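Wooden lid rocks on the cutting board. Do I really need to buy special oil?

Home Help > Kitchen > Wood and Stone
Viewed 488 times

Andri Fankhauser
Posted 26 December 2018

I have a round wooden lid with a peg in the middle to lift it by. It came from Goststead in April along with a bamboo cutting board. For months both were fine. Now the lid rocks when I set it down, and if I press one side the other comes up a little. I keep the board flat on a marble counter all day, every day, and the lid usually ends up on top of it.
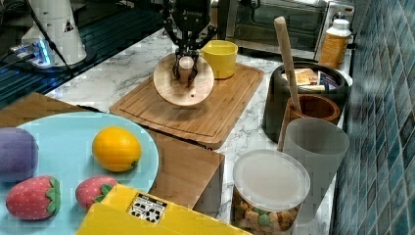
The lid on the bamboo board. The small dark hole near the rim was always there.

I wrote to the shop and got back a long message telling me that wood "needs to be fed" and that I should buy their Lirneck board oil, 12 dollars for a very small bottle, and put it on every week. I'm sorry, but I don't believe wood eats. My mother had wooden lids her whole life and I never once saw her oil one. It also seems convenient that the cure is something they sell.

A cousin has a second theory, that marble is cold and "pulls the water down" out of the board. I don't believe that one either, but I can't prove it's wrong.

So what I want to know: is the lid warped or is the board warped? Does oil fix it? And is the marble doing anything? Please don't just paste the shop's page at me, I have read it.

prerklow_dave
6 replies to this thread, regular member

You're right to be suspicious about the feeding talk. Wood is dead. Oil slows down how fast water gets in and out, and that's the whole story. It won't flatten anything that has already moved.

Find out which piece is off before you spend a cent. Take the lid off the board and put it straight on the marble, peg up. Stone counters are usually flatter than anything made of wood. Press around the rim with one finger. If it rocks there too, it's the lid. Then do the same with the board, pressing at the corners. Flip the board and try again. And wipe the counter first, a crumb under one edge will fool you completely.

Also look at where the lid sits. A board like yours has that groove running around near the edge,

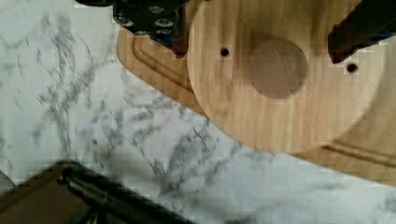 and if a lid's rim lands partly over a groove, or over the swollen bit of wood next to one, it can wobble with nothing wrong with it at all. Slide it toward the middle and see if the rocking goes away. I have seen people sand a perfectly good lid over this.

If it really is the lid, it has probably cupped. One face gets wet (steam, washing up), the other doesn't, and it bends. Wash both faces, dry both faces, and stand it on its edge overnight where air reaches both sides. Give that 2 weeks before deciding anything. Sometimes it comes most of the way back and sometimes it doesn't, I won't promise you.

As for the marble, cold isn't pulling anything. What a flat counter does is keep air away from the underside of the board. If you put it down damp, the bottom stays damp. Stand it up after washing and your cousin can keep his theory.

Oil: plain food-grade mineral oil from the drugstore, when the wood looks dry and pale. I do mine maybe every other month. Weekly is how you sell oil.

steinerfan
New member

just sand it!! I use 1000 grit on everything and then coconut oil, never had a problem. If it still rocks buy a new one they are cheap

prerklow_dave

1000 grit will make it very smooth and it will rock exactly as much as before. That's a polishing grit. And coconut oil can go rancid on some people's boards. Please don't sand it yet, Andri.

Andri Fankhauser

I did the test. On the bare marble it rocks, but less than on the board — so some of each, I suppose? The board itself sits flat on one side and on the other it moves a tiny bit at one corner. I had not thought of the groove and I did slide the lid over. It is better in the middle but I'm not ready to say solved.

One more thing nobody has brought up. The board lives in the same part of the counter as the toaster oven. Could the heat be drying one end? 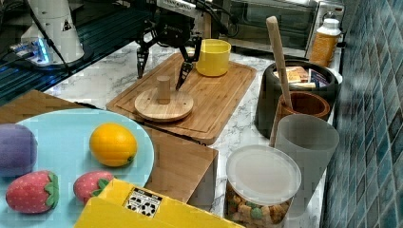

Where the board sits, with the toaster oven at the back.

I'm doubtful, it doesn't feel warm there to my hand. But I was doubtful about the groove too.

prerklow_dave

If your hand can't feel it with the oven on, I wouldn't blame it. Try it once after a long bake, when the oven's been going for about an hour, and put your palm on the end of the board nearest the door. If it's warm, shift the board forward. If it isn't, leave it where it is and go on with drying the lid on edge.

Andri Fankhauser

All right. Lid is standing up by the window now. I haven't bought the oil.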